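**Returns handling: revised duties from February**

**hsaarinen_ops**
Colleagues at the Lahtinen site are advised that the Hulto cells will take over unplugging and sorting of returned handsets on both day shifts. The trial covered 2,524 devices, of which 159 were passed to a person. No posts are being withdrawn. Bench staff will move to inspection and exceptions, and revised job descriptions will be issued by Friday.
Hilkka Saarinen, Operations

**bench_4**
Thank you for the notice. I must register a concern. "Exceptions" is a short word for the most awkward part of the job — bent ports, cracked glass, missing paperwork. If a person receives only those, the day becomes considerably harder at the same grade.

**drumeo_line**
I do not share that view. At Drumeo we made the same change last year, and the sore wrists on our bench eased within weeks. I would not return to the former arrangement.

**bench_4**
With respect, Drumeo kept job rotation. The notice above does not mention it.

**hsaarinen_ops**
Rotation was omitted in error. It will be written into the revised descriptions, with a change of station every 2 hours.

**kit_and_cable**
May I ask who answers for a damaged port? The Hisudex terms place this on "the attending operator", and one attendant may have several cells to watch. In my opinion cables are where the difficulty lies. A person feels a plug resist and eases off without thinking.

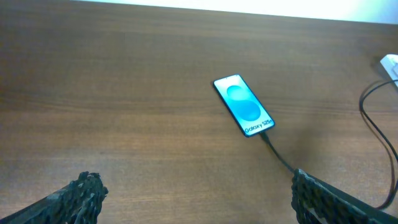 I would therefore ask that attendants be given the authority to stop a cell without first seeking approval, and that a stop should not count against their figures.

**drumeo_line**
Agreed on the authority to stop. I am less sure about the figures. If stops are not recorded at all, faults will go unreported.

**kit_and_cable**
Record them by all means — against the cell and not the person.

**hsaarinen_ops**
Both points will be raised with Hisudex. Until a reply is received, port damage will not be charged to any attendant.

**bench_4**
That is welcome. I maintain my position on the grade.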